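Watomon Adds Sloped-Wall Steel Parts Bin to Bench Storage Line

Margaritis-series bin is designed for loose small parts on shared workbenches

BEVEVMONT, 5/26/26 — Watomon, a maker of storage and bench equipment for light assembly shops, today announced the Margaritis 16, an open-top sheet steel bin for loose parts. The bin is the first product in the Margaritis series and will be sold alongside the company's existing Nokula shelf trays.

The Margaritis 16 is a rectangular bin with inward-sloping sides. Parts placed near the wall move toward the floor of the bin as the level drops, and the user reaches a single low area instead of four corners. The slope starts below a short vertical rim, which stiffens the top edge and gives a grip surface for lifting. Inside corners are closed and ground smooth so that washers, pins and small blocks do not lodge in the seams.

The product takes its number from its inside length of 16 inches. Inside depth is 5 inches at the center of the floor. Rated load is 80 pounds, evenly distributed, with the bin resting on a flat surface. The bin is not rated for hanging or for use on wall rails. Rail-mounted storage remains part of the Nokula line.

"Most of the requests we had were about picking the last few parts," said Gemechu Admasu, product manager for bench storage at Watomon. "With a square box you end up tipping it or scraping along the corner. We changed the wall angle twice during development and settled on the steeper one. It costs a little volume, and customers who tried both versions told us to give up the volume."

The bin is supplied in a plain gray finish with no printing on the inner walls. Watomon tested a white interior and a bare metal interior before selecting gray. White showed marks early in the trial period, and bare metal produced glare under bench lighting. Gray gave adequate contrast with red, yellow and bright metal parts. The finish will scuff with normal use. Scuffing does not affect the rated load, and touch-up paint is available separately.
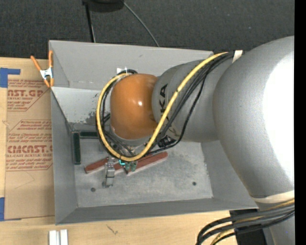
Can the bin be used on a wooden bench top without damaging it?

The base has a folded edge with no exposed burrs, and four adhesive feet are included for finished wood surfaces. The feet should be applied to a clean, dry base and left overnight before the bin is loaded. On unfinished wood or rubber matting the feet may be left off.

Cleaning is done with a damp cloth and mild detergent. Solvent-based cleaners will dull the finish and are not recommended. Oily parts may be stored in the bin, but the seams are not liquid-tight, and a liner should be used where oil is likely to collect. A cut-to-fit felt liner is offered as an accessory. The liner reduces noise when metal parts are dropped in, and lowers usable depth slightly.

Bins can be nested when empty. A stack of 9 is the maximum recommended height for storage on a level floor. Loaded bins should not be stacked, as the sloped walls do not support a second bin at the rim.

The Margaritis 16 replaces the straight-sided bench box, which Watomon will continue to supply until current stock is sold. Lids made for the bench box do not fit the new bin. A matching lid is in development, and the company expects to release it in October.

Availability

The Margaritis 16 can be ordered now through Watomon distributors and directly from the company's Bevevmont warehouse. Bins ship singly or in cartons of five. Adhesive feet are included; the felt liner and touch-up paint are ordered separately. Dimensional drawings are available from the sales office on request.

About Watomon

Watomon designs and manufactures bins, trays and shelving for workbenches, repair shops and teaching labs. The company is based in Bevevmont.

Press contact: Gemechu Admasu, Bench Storage, Watomon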